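The Bowl Is Not Going to Save You
One-dish eating is sold as a cure for everything from waistlines to loneliness. I ate that way for a month and have my doubts
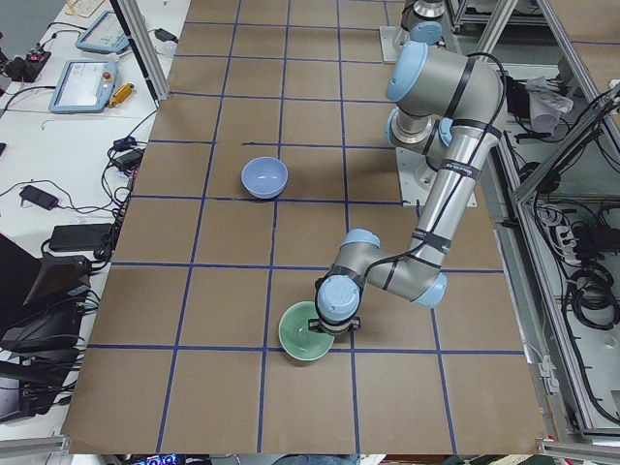 By Marian Tesk
Contributing writer, food and home

The pitch came by email in November, at 7:10 in the morning, which is when people who sell calm like to get in touch. Would I be interested, it asked, in "returning to the bowl"? I had not been aware of leaving it. I own several. One has cereal in it most mornings and another holds keys, a dead battery and some coins.

But the bowl people are persistent, and they have been at this for a while now. If you have eaten lunch in any downtown lately you have met their work: grains on the bottom, something roasted on one side, something pickled on the other, a sauce with a name longer than its ingredient list. Tulus, the lunch chain three blocks from my office, sells nothing else. It used to sell sandwiches. The sandwich had roughly the same things in it and cost less, and you could eat it while walking to the bus.

What has changed is that the bowl has moved from a thing you buy to a thing you are supposed to believe in. Doucette, the tableware firm that sent me the email, sells a four-piece set for $230 along with a small booklet about how to use it. I have read the booklet twice. It tells you to hold the bowl in both hands before eating. It tells you that plates "spread our attention thin." It says the curve of the bowl is the oldest shape in the human home, and it offers no source for this, and I am not sure what a source would look like.

I said yes anyway. I agreed to eat every meal at home out of a bowl for a month, and to be fair about it.

The claims, as far as I can sort them out, are that you eat less from a bowl, that you eat slower, that you waste less food, and that you feel better afterward in some way that is never pinned down. Doucette's booklet leans on the first of these and mentions a survey, run by a wellness outfit called Roltutley, of 1,421 people who switched from plates to bowls. Of those, 1,398 said they felt "more satisfied" at mealtimes.

I would like you to look at those numbers for a minute. I have never seen that many people agree on anything. You could ask 1,421 people if they enjoy being alive and get a cooler response. When I wrote to ask how the survey was done, I got back a friendly note saying the people who took part had signed up through the company's own newsletter. So these were people who already liked bowls enough to get mail on the subject. The note did not say what "satisfied" was measured against, or when, or whether anyone had been asked the same thing about plates.

Eating less is the claim with the most common sense behind it, and even there I ran into trouble in the first week. A small bowl holds less than a big plate. Fine. But a deep bowl holds a lot more than it looks like it does, and rice packs down. I weighed my dinner one night out of spite, first heaped the way I would have put it on a plate and then in the bowl the way the booklet shows it, and the bowl came out heavier. It looked like a modest supper. I could have fed a houseguest with it.

Then there is the matter of what you can cook. Soup, obviously. Chili, oatmeal, noodles, stew, any of the things people have put in bowls since long before a booklet told them to. I had no complaints on those nights. But I made a pork chop in the second week and I want to report that cutting a pork chop in a bowl is a miserable job. The knife comes in at the wrong angle, the chop slides up the side, and the gravy goes where it likes. The booklet's answer is to cut everything up beforehand in the kitchen. I haven't had my meat cut for me since I was small, and doing it for myself, alone, at the counter, did not feel like mindfulness. It felt like being my own babysitter.

Fried eggs go cold on the sides. Toast goes soft. Salad is better, I'll give them that, because you can toss it where it sits.

As for slowing down, I sped up. With everything in one place and already in bite-size pieces, there is nothing left to do except shovel. A plate makes you stop and decide. You cut, you put down the knife, you chase a pea. I timed a few dinners on the stove clock, and the bowl ones were over in 10 minutes, sometimes sooner - and I was often looking at my phone with the hand that used to hold the knife.

I did waste a little less. Leftovers look like a plan when you pile them on rice, and a half cup of tired carrots looks fine under a good sauce. I don't think the bowl gets the credit, though. My grandmother did the same thing with a casserole dish and called it Thursday's problem, whatever night it was.

The part I find hardest to swallow is the mood that comes with all this. The booklet talks about "gathering," and the pictures in it show people curled in chairs with blankets, each with a bowl, none of them at a table. That seems to me the real point of the thing. A bowl can be eaten from anywhere - a couch, a bed, a desk, the driver's seat. You don't need to clear the mail off the dining table. You don't need to sit across from anyone. I have no objection to supper on the couch, and I have had some very good ones, but I object to being told it is an ancient form of togetherness.

There is a diner out in Cetcombe, where I grew up, that still serves its blue plate on a plate with the sections molded in. Meat here, potatoes there, beans fenced off from both. I drove out in the last week of my bowl month and broke my promise. The beans were from a can. The table next to mine was a family having a long argument over a borrowed ladder, and they passed things back and forth across the table the whole time, rolls and butter and each other's fries. It took them most of an hour to eat. I was there nearly as long.

The $230 set is still in my cupboard. The bowls are well made, and they stack neatly, and the biggest one is a good size for popcorn. I have gone back to plates for dinner. If you like eating from a bowl, you should do it, and you should buy whichever one you like at the thrift store, where there are shelves of them, left over from the last time somebody was told what they were for.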